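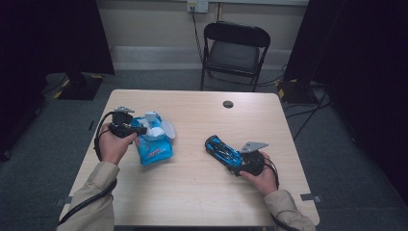 Gitwood Bench Group, Minutes, Jan 23, 2020

Subject: setup and upkeep of the Reltell hand-held gripper pair
Chair: Ah-rin Ha
Previous minutes read and accepted with one correction. Under item 2, "left cable" should read "right cable."

1. State of the pair

Both grippers are back on the bench and both are running. Big improvement on last time! The left one closes square again after the new bushings went in, and the feel through the handle is so much better that two people asked if the fingers had been swapped (they haven't, same fingers). The right one still has a little side play at the outer pivot. Agreed that it can stay in use for now.

Bushings go in dry. The packet from Cemlow says to oil them and we did that in the fall, and all it got us was gray paste in the linkage by the second week. Strip, wipe, press in, check the swing by hand, then put the cable back on.

The group would like it recorded that the new press block is a joy to use. It holds the link flat, so the insert starts straight.

2. Check task after a rebuild

We are keeping the toy car and wipe task as the standard check. It asks for two very different grips at the same time, a light hold on something hard and glossy and a firm pinch on something thin that folds away from you. If the tips don't meet evenly the wipe slides out of one corner, and you know to go back and look at the finger screws before doing anything else.

Order as agreed:
Right gripper steadies the car.
Left gripper takes the wipe or towel.
Wipe along the side panel, then around a wheel.
Let go, swap sides, do it again.

Pinch with the tips only. Several of us have been grabbing deep in the fingers out of habit, and that hides exactly the fault we're looking for. 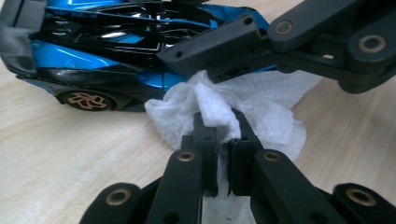

How often should the pivot bushings be changed?

Every 3000 closes, or earlier if the fingertips can be rocked sideways with the handle held still. The count is in the log and gets reset when new bushings go in.

3. Cables

Long talk on this one. The cables come off the back of the grippers and run down past the hands, and the weak point is still the first bend behind the body. Proposal to add a strain loop, held with a soft tie so it can slide. Tried during the meeting on the left gripper and everybody liked it, the pull on the wrist is much lighter. Right gripper to get the same.

Please don't tape the cable to your sleeve. It feels fine until you reach across.

Floor runs to be kept to the right of the table as they are now. Tape on the stand bases to be renewed where it has started to lift.

4. Finger screws

Thread lock on the mounting screws only, never on the pivots. Seol still has the small driver set in the back room and it needs to come back to the bench drawer. The spare screws are down to 50, enough through February, and we'll order 300 more with the next Cemlow box so this stops being an agenda item.

A question came up about a torque driver. Finger tight plus a short nip has worked well and no screw has backed out since the last rebuild. Left as is.

5. Finger faces

Handed over to Ah-rin, who had written hers up beforehand. Text included in full.
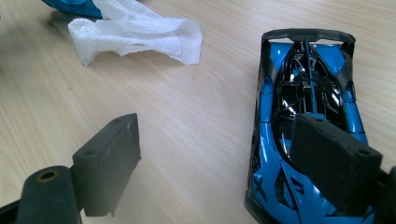
Finger faces: cleaning and care
By Ah-rin Ha

I've been going over the finger faces at the end of every session and I'm really pleased with how they are lasting. Plain water on a paper towel, one pass per face, then a dry pass. No alcohol, it left the surface slick on my test piece and the car started creeping under the finger. Give them 5 minutes open before the next run.

Look at the faces in low side light. Shiny patches near the tip mean the grip is landing in one place, and on our pair that has always traced back to the linkage and never to the face itself. Blue marks are paint from a toy and rub off with the damp towel.

When you set a finger on top of the car, bring it down flat. Coming in edge first wears the bevel, and the rear wing is easy to catch if you come in from that end.

If a face does need replacing, change both on that gripper. I did one side only in the fall and spent a whole afternoon chasing an offset I had made myself.

Discussion: agreed to adopt as written. Copy to go inside the tool cabinet door.

6. Actions

Strain loop on right gripper: Ah-rin
Driver set back to drawer: Seol
Screw order to Cemlow: Seol
Right outer pivot, measure play again before the February meeting: Ah-rin

7. Any other business

Request for a second kind of wipe for the check task, something stiffer. Will try it at the next session and compare.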